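Floors, finally

So I caved and did the floor. The whole floor! If you've been reading since February you'll know I have been stepping over the same patch of grot in the back room and telling myself I'd get to it once things settled down. Things have not settled down. I got up, put the kettle on, had half a cup and just started dragging stuff out into the hallway before I could talk myself out of it.

First job was clearing everything that could be lifted. Crates, the fan, two chairs, the box of extension leads that I swear breeds when the lights are off. I'd told Sandro Grasso he could have the old shelf from Bortolotti if he came and got it, and he did, bless him, at seven in the morning, which got me moving earlier than I would have liked (he also took the good tape measure, Sandro if you're reading this I want it back).

Then the sweeping. I always sweep towards the door and I always regret it, as there's a lip on the threshold and everything piles up against it. Found four cable ties, a hex key I'd already replaced, a dead moth and a receipt for $230 from Gretosside that I really could have used at tax time. Oh well.

The bit I was dreading was the mopping. Byung-chul Shin lent me his flat mop, the one with the washable pads, and I'm a convert. My old string mop just pushed grey water around and left it in the corners. With the flat one I did the lot in three passes: warm water with a splash of dish liquid, then a clean pad and plain water, then a dry pad to pick up the streaks. I changed the bucket way more often than I thought I'd need to. Disgusting, and very satisfying!

There's one mark near the wall that wouldn't budge. I tried bicarb, then a bit of metho on a rag, then swearing at it. It's lighter than it was. I've decided it lives there now.

After all that I let the place dry with the windows open and had toast on the back step, and then came the putting back, where I usually come unstuck. My new rule is that small stuff doesn't go back on the ground. I bought a rail and some hooks from Branen (100 bucks all up, the hooks were the dear part) and the leads are hanging now, sorted by length, with a bit of coloured tape on each plug. The crates went back too, but only the ones I could name the contents of without opening them. The rest are still in the hallway and I've already kicked one twice.

Next up is the windows, if the weather's any good. And if anyone has a trick for getting old tape gunk off a skirting board, please leave it in the comments, I've got a metre and a half of the stuff to get through.

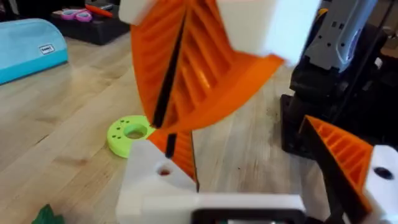

Orange ribs up close, with a bit of floor showing in the gap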